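How to check a celebrity-owned item before you pay for it

I've bought 8 pieces of stage and personal wear over the years and sent two of them back. Both came with a certificate. A certificate is a sheet of paper, and anyone with a printer can make one.

Start with the letter. Who wrote it, and how did they get the shirt? "From a close friend of the family" is worth nothing. You want a full name, a place, and some way to reach the person. When I asked a seller at Benavides for that, the listing was gone by Tuesday.

Next, look for a photo of the star wearing that piece. Same style doesn't count. Match the stitching, the buttons, the way a pattern breaks at the pocket. If the seller says the match is "obvious," ask them to mark it for you.
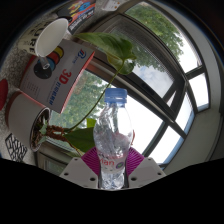
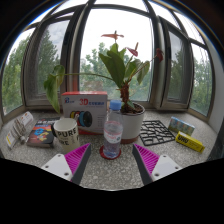
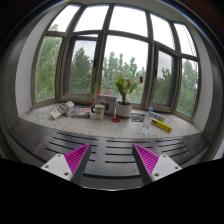

Daylight is the only light I trust for checking fabric. Shop lamps hide fading and make new thread look old. Turn the collar inside out and look at the wash label, then look up when that label style was used. A sill in a big window bay like the one in the last picture would do fine, and the bottle in the first two can go somewhere else before a signed scarf comes out. Signatures should be looked at from the side too, for ink that sits on top of the dirt.

Then ask for a return period in writing. Seven days is tight but I'll take it. Fredy Yupanqui, who sells guitar straps and jackets through Pandine, gives you that without an argument. Plenty of others suddenly get very busy.

Don't pay extra for the frame.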